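Color in the Cupboard: Notes from the Tableware Swap

What a turnout! The December swap was our busiest yet, and for once the glassware people were outnumbered by the fans of bright, see-through plates and bowls. I came home with more than I took, again, and my cupboard door now needs a little push to close.

If you missed it, the idea is simple. You bring dishes you've stopped using, you put them out on the long tables, and you take home somebody else's. No money changes hands, and anything left at 9 p.m. goes to the thrift store on Quintana Street. We had people from as far off as Birkumov this time (hello, and please come back!).

The color I can't stop thinking about is teal. I've always bought plates in white and told myself it was practical, and then I saw what happens when you set a pink-rimmed dish on a teal plate and let the color come up through it. Add a small green one on top and you have a whole table setting before anyone has cooked a thing. I've been stacking and restacking ever since – different order, different color every time.

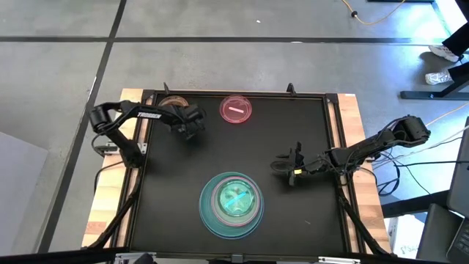 How to build a mixed stack

Start with your biggest plate and make it the strongest color you own. Everything above it will pick up some of that shade, so a pale base gives you a much quieter result (also lovely, just quieter).

Go smaller with each piece. Three dishes is plenty for one place setting. Let the middle one sit a bit off center so its rim shows, and finish with something that has a little depth to it, like a dip bowl or a dessert dish.

Keep your reds and ambers off to one side at first. They're gorgeous, but over teal they can go muddy, and I like them better alone on a dark tablecloth where the rim gets to do the work. Rogério Honorato disagrees with me completely and puts red on everything, and I have to admit his holiday table looked fantastic.

Washing and storing

Warm water, a soft sponge and a mild soap will do for most of these. Skip the scouring pad, which leaves tiny scratches you'll see every time the light hits. I slip a paper napkin between pieces when I put them away for the season, and I've fit up to 36 on one shelf that way.

Next swap

We're back in the Pravier Room in March, doors at 6 p.m. Bring clean dishes, a box and some newspaper for wrapping. Chips are fine if you point them out, cracks are not. And if anyone has a spare amber plate, please find me before you put it on the table!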